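I've had the Floltis label maker for more than 300 labels now, so I feel okay about having opinions. I paid 80 dollars for it in March, after Leonie Merrick let me borrow hers for a weekend and I didn't want to give it back!

First, the good stuff. It's quiet, it fits in a drawer, and the keys are big enough for my clumsy thumbs. The tape peels easily too (my old one made me pick at the backing with a fingernail).
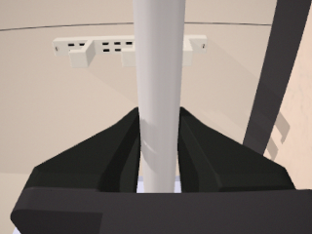
Battery life is fine -- I got 22 days out of the first set, using it most evenings. The cutter is the weak spot. It chews the end of the tape if you squeeze slowly, so squeeze fast. 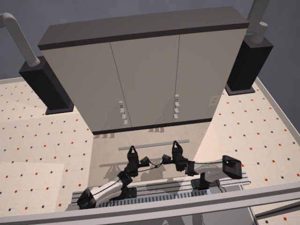 The font choices are pretty limited, and I only like the plain one. Size matters more anyway. On a cabinet with three tall doors, all the same light greyish-beige, small print just vanishes, so I'd go with the widest tape and put it at eye level, well above the handles. Black on white reads best.

Refills cost more than I'd like, and the shop in Girnbridge keeps running out of the wide ones. Four stars from me. I'd buy it again, but I'd order extra tape the same day.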